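Hirby Football Club (semi-pro)

Hirby Football Club, usually just Hirby, is a semi-professional American football team based in the town of Hirby. Plays in the Clarneck League, spring schedule. Founded in 2000. Home games at Leone Field, capacity 720. The club has won three league titles, all of them under the old playoff format.

Not to be confused with the Hirby high school team, which uses the same field in the fall and has similar colors.

History

The club started when two flag football teams in Hirby merged and went to full pads. First season was exhibition games only, mostly against teams that no longer exist. League play began the next spring. Hirby lost its league opener to Tirotico and finished near the bottom, but stayed in.

The first title came a few seasons later, with a run-heavy offense and a defense that gave up very little through the middle. The second followed directly after. There was then a long gap - several losing seasons, a change of coaching staff, and one spring when the team nearly folded over insurance costs. The third title is the most recent. Beat Tirotico in the final on a late field goal, at a neutral site in Clarneck.

Since then the club has made the playoffs most years without getting back to the final. The league dropped its two-round playoff in favor of a single championship game between the top two teams, wich has made it harder for third and fourth place clubs.

Roster and tryouts

The active roster is capped at 54 by league rule. Clubs can carry extra players on a practice list but they don't dress on game day. Hirby normally fills the practice list from its January tryout.

Tryouts are open to anyone over 18. Held indoors if the field is frozen. Typical order is sprints, shuttle, position drills, then a short scrimmage without tackling. Kickers and long snappers work out separately. Players who make it pay a season fee that covers the helmet check and league registration, other equipment is their own.

Most of the roster is former small college and high school players. A few have gone on to indoor league camps. None is known to have signed an NFL contract.

Signing period

The Clarneck League has no draft. It uses a signing period instead, opening at noon on the first day of February and closing before the first game. A player who was on a club's roster the previous spring has to be released in writing before another club can sign him. First-year players can sign with anybody.

The opening afternoon tends to be busy. Clubs usually have agreements lined up well ahead and file the papers right after noon, so a large part of the rosters is settled by evening. Late signings are mostly linemen, who are always short in this league, and backup quarterbacks.

Disputes go to the league office. The best known one involved a cornerback listed by both Hirby and Tirotico on the same afternoon. The league gave him to Tirotico, as Hirby's form was missing a signature. Hirby did not appeal.

Leone Field

Grass surface, bleachers on one side only. Lights were added after the first title, before that all home games kicked off at 2 p.m. The visiting team dresses in the school gym across the parking lot. Drainage at the south end is poor and has caused postponments, more often early in the season. A plan to switch to turf was discussed with the town and dropped.

Colors and uniform

Dark green and white. Gray pants with both sets. The original helmets had a block H on one side only, changed to both sides when the old decals ran out. An all-white road set was worn for one season.

Rivalries

Main rival is Tirotico. The clubs meet twice each spring, home and away, and the second game is normally the last of the regular season. No trophy. Tirotico leads the overall series. The Clarneck game is sometimes described as a rivalry too, mainly on the Clarneck side - the two towns are close, but the results have been one-sided in Hirby's favor.

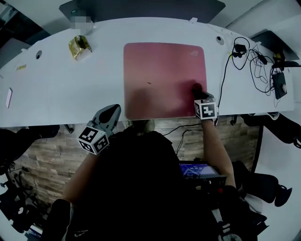

Categories

Semi-professional American football teams | Clarneck League | Sports clubs established in 2000 | Hirby | Articles needing additional references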